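Otik to Move All Customer Paper Forms to Its Lustumham Office Ahead of Lease Changes

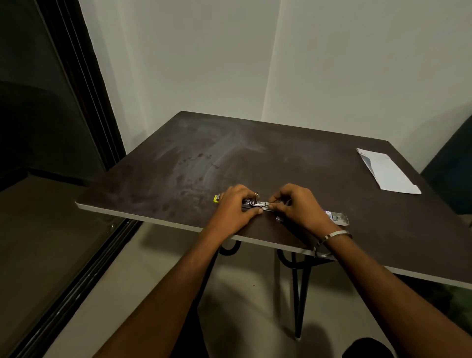
LUSTUMHAM, Aug 18, 2022 - Otik, the regional supplier of bookkeeping and mailing services for small businesses, said today that it will bring its paper forms, mailing and records work together at a single office in Lustumham. The work is currently split between that office and a leased building on Peng Street. The lease on the Peng Street building ends this fall and Otik has decided not to renew it.

The change affects 2496 customer accounts. Account numbers, phone numbers and billing dates will stay the same. Customers who mail documents to Peng Street should begin using the Lustumham address printed on their July statement. Mail sent to the old address will be forwarded for 70 days after the building closes, and a notice with the closing date will be included in the next regular mailing.

Otik provides payroll packets, tax document folders, invoice printing and records storage to shops, dental and medical practices, farms, contractors and property managers. Many of these customers keep their books on a computer but still need paper for certain jobs, such as signed work orders, delivery receipts and employee forms. The company said demand for those services has held steady, and that it has no plans to drop paper forms or to charge extra for them.

The Peng Street building was leased when Otik's storage room in Lustumham was full. Closed records have since been returned to customers or destroyed under the terms of their service agreements, and the Lustumham office now has room for both operations. Running two sites has also meant driving documents across town, sometimes twice in one day when a packet was missing a page or needed a corrected cover sheet. Keeping everything at one address will end those trips.

All employees at Peng Street have been offered the same positions and hours in Lustumham. No layoffs are planned. Employees who now travel to Peng Street by bus will receive a monthly travel allowance for the first year if the new trip costs them more.

What will change for customers

Pickup and drop-off. The front counter in Lustumham will open at 7 a.m. on business days, one hour earlier than it does now. Customers asked for the earlier time in a survey Otik sent out in July, which drew 400 replies. Contractors and restaurant owners in particular said that they needed to leave paperwork before their own workday started. The counter at Peng Street will keep its present hours until it closes.

Payroll packets. Packets will be put together and checked in the same room. At present they are printed in Lustumham and checked at Peng Street. The cutoff for same-day payroll changes will move from noon to 2 p.m. once the combined office is running.

Cover sheets. Otik is replacing its four cover sheets with one. The new sheet has a box for the account number, a box for the number of pages and a short list of document types to check off. Old cover sheets will be accepted until customers have used up their supply. There is no need to throw them out.

Stapled documents. Customers may continue to send stapled pages. Otik asks that documents meant for scanning be held with a paper clip where possible, and that separate documents not be stapled together. Packets returned to customers will be stapled once in the upper left corner, as they are now, unless the account instructions say otherwise. Several medical offices have asked for unstapled copies, and those instructions will carry over without a new request.

Stored records. Boxes kept at Peng Street will be moved by Vultness, a local moving and storage firm that has handled deliveries for Otik in the past. Each box will be checked against the storage list when it leaves Peng Street and again when it arrives. Customers who want to collect their boxes before the move may do so at no charge by calling the records desk two business days ahead. During the move itself, requests for stored records may take up to three business days to fill. The usual time is one day.

Otik said it will not sort, combine or discard any customer records as part of the move. A box that arrives with a damaged lid or a missing label will be set aside, and the customer will be called before it is opened.

Work on the Lustumham office

The office will stay open while the back rooms are rearranged. New shelving will be installed first, followed by a longer counter in the packet room and a second scanning station. The customer parking area will not be affected, but the side door will be closed while shelving is brought in. Visitors should use the front entrance, which has a ramp.

The company is keeping most of its current furniture and equipment. Desks, sorting tables and file carts from Peng Street will be reused in Lustumham. Items that do not fit will be offered to customers and local schools before being sold. A list will be posted at both counters, and items will be held for the first person who asks for them - phone requests are fine.

Questions about billing, deadlines or missing paperwork should go to the usual account desk. Questions about stored boxes should go to the records desk. Both numbers are listed on customer statements. Customers with a standing pickup do not need to do anything, and drivers will keep to the same routes and times.

Customers who print the Peng Street address on their own return envelopes may ask Otik for a free set of address labels. Labels can be picked up at either counter or added to the next supply order.

About Otik

Otik provides bookkeeping support, payroll packets, forms printing, mailing and records storage to small businesses in Lustumham and nearby towns. Services are offered by monthly agreement or by the job.

Media contact: Otik Customer and Press Office, Lustumham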